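Pivitz cereal bowls, three months in

I bought a set of these back in December after my last decent bowl met the kitchen floor, and I've been meaning to write something up ever since. Fifty dollars for a box of bowls felt steep to me (I grew up eating out of whatever was clean), but my friend Fathima swears by the brand and I caved.

First, the size. I measured one at 7 inches across, and that turns out a really nice cereal bowl, a good soup bowl and a slightly mean pasta bowl. If you like a mountain of spaghetti, get the bigger one. The sides are steep enough that milk doesn't slosh when I carry it to the couch, which I do every single morning!

The foot on the bottom is glazed all the way around except for a thin ring, and that ring was scratchy out of the box. I rubbed mine down with a bit of wet sandpaper and it's been fine on the table since. They stack well too, though the stack gets wobbly once you go past four.
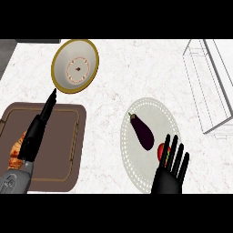
White bowl with a gold rim on a marble counter.

Now, the annoying part. Metallic trim and microwaves don't mix, so if you reheat leftovers a lot, go for the plain version from the same line. I ended up buying one plain bowl just for oatmeal. I also wash the trimmed ones by hand, with a soft sponge, and so far the shine has held up. My sister put hers through the dishwasher all winter and they've gone a little dull.

Shipping was slow and one bowl came chipped. I sent an email with a photo, and a guy named Sunil had a new one at my door in 3 days, no arguing. Would I buy them again? Yes, but I'd wait for a sale, and I'd get two plain ones to start with.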